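Floor and Walkway Checklist — Praken storage building, October round
Walked by Zaid Zoubi. Comments are mine unless marked FK (Folke Kristiansen).

1. Entrance mat flat, edges down — OK. It was OK last time too, and someone still tripped on it.

2. Aisles clear to full width — FAIL. The Olivares pallets are back where they were in spring. The sheet from last round says "moved." I'd like to know where to.

3. Changes of floor surface

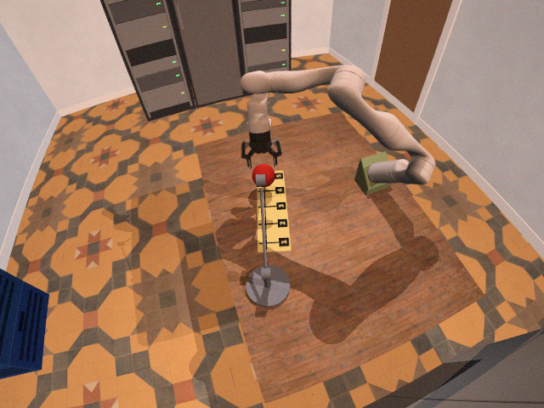

Joins between two kinds of flooring get signed off too easily, and I don't trust a tick made from a doorway. Walk the whole join in thin soles. Where tile meets wood, as it does around the big rectangle of reddish-brown planks, check every side for a raised lip. Mestach says its edging strip "ends trips for good." I'll believe that after a winter.

4. Loose items on the floor — see comment. Anything that rolls counts, whatever size it is. FK: "Low risk." I disagree, and I've left it open.

5. Lighting at floor level — OK at 4 p.m. Not checked after dark, so this is half an answer.

6. Floor cleaner — label says Jimier, non-slip when dry. Most floors are. Ask the supplier for the wet figure. 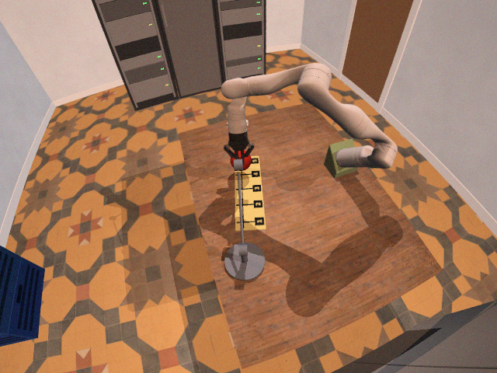

A wet figure from a brochure won't do either. I want the test sheet, with the floor type written on it. Until it turns up, item 6 stays open.

7. Repair budget — 750 asked for, 360 approved. FK thinks that covers the aisle markings. It might, if we do one side.

8. Previous open items closed — 23 listed as closed. I rechecked the first few and two weren't. Recheck the rest before anyone signs.

Questions: Praken site office, ext. 2,971 | © Praken | Back to top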